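This website uses cookies to remember your settings. Accept all | Manage

The town catering service in Kanatska will ask for money to buy two kitchen robots next year. The budget paper, written by Yutong Pan, puts the yearly cost of service and spare grippers at 1,860 euros for each robot. The purchase price is still open, as Giltex and Lo Presti have both been asked for an offer until the end of February.

The work in the plan is simple: steaming buns and putting them on plates.

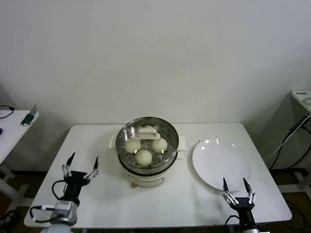
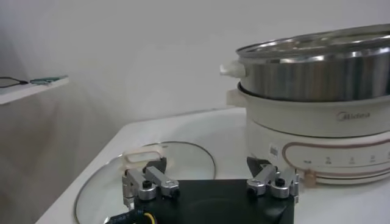
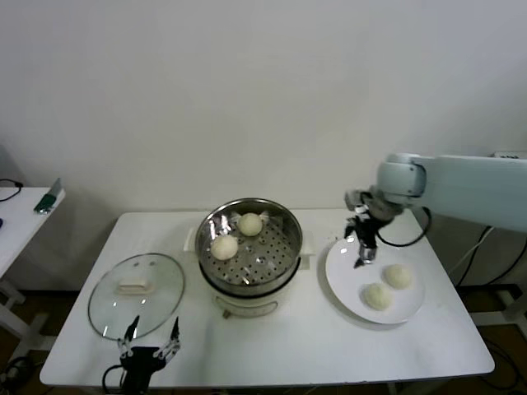 Birgit Thiele, who leads the service, wants a lease of 20 months first. "We have nearly 34 small kitchens, and I cannot buy for all of them before I know the repair bills," she said. The council will discuss the paper in spring.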